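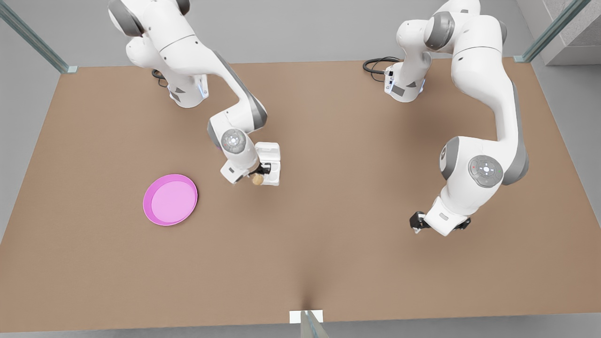
According to Subbarao Kartha, I should have replaced the battery before I even thought about buying a new phone, and I hate that he was right. He typed it in the group chat in capitals, twice, while I was standing in the kitchen with a charger in one hand and the dead thing in the other.

Diary > Phones and gadgets > 31 December 2020

So, last entry of the year and I'm spending it on my phone. Great!

It's been going off at 37 percent since September. Not a warning, just black, usually when I'm on the bus and want to show somebody something. I tried everything first (the cleaner app, dark mode, turning off location, a full reset that lost me all my notes - still sore about the soup recipe) and it kept on dying at the very same number.

Then I went on Werum and nearly ordered a Pindent for 200 bucks. It was in the cart. I'd picked the color and everything, a kind of dusty green, and then Oddur Kjærgaard told me his had slowed to a crawl within months, so I dithered and the sale ran out.

The battery came from Yakubu instead, with a tiny screwdriver and a blue plastic pick that bent on the first try. I ended up using a guitar pick. The back took ages to lift, even with the hair dryer, and I was sweating like mad by then. One screw went under the fridge. Got it back with a ruler, along with a lot of fluff and a fridge magnet I thought I'd lost when I moved.

Anyway it's in. I charged it right up to 100 and left it on the windowsill while I did the dishes, then kept running back with soapy hands to check. Still on! It's dropped to 64 now and I've been on it all evening, watching videos about the Rallberg earbuds I'm definitely not buying.

The back doesn't sit quite flat on the left side, so I've got a rubber band around it until the glue sets. Subbarao wants a picture. He can have one tomorrow, when the rubber band's off.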